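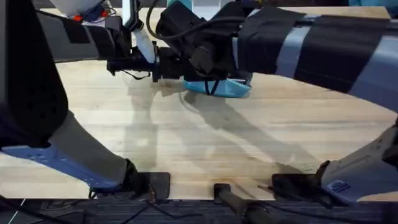

Jarkbridge is a two-armed tabletop manipulator of open design, intended for construction in a home or shared workshop. It was developed by members of the Priltik workshop as a successor to Gadis, a single-arm machine with a fixed wrist. The drawings and control software are distributed together, and builders are expected to source motors, bearings and fasteners locally.

Construction

A complete build uses two arms of the same reach, each on its own base. The bases are clamped to the front edge of a table and are not bolted through it, so the spacing between them can be changed. Each arm has a reach of 800 mm. Fabric sleeves over the arm segments are optional and serve to keep cables clear of the joints. The parts list for both arms runs to 109 line items, excluding the table.

The grippers are interchangeable. Finger shapes vary among builders, and the shared drawings include both straight and curved patterns.

Control

Both arms are driven from one computer. The control program, Štefanec, treats the pair as a single mechanism and checks every planned path for contact between the arms before motion begins. Early releases lacked this check and relied on a fixed dividing plane at the middle of the table, which prevented handovers. The plane was removed in the second release.

Calibration is done after each change of base position. The operator brings the grippers together at several points above the tabletop, and the program computes the offset between the bases. A loose clamp is the most common source of error at this stage.

Testing

The Priltik workshop logged 3,796 handovers on its own build. Of these, 1,991 were made with rigid objects and the remainder with soft ones. Wear was found mainly in the wrist cables, and later drawings give them a wider loop.

See also

Gadis (manipulator)
Štefanec (software)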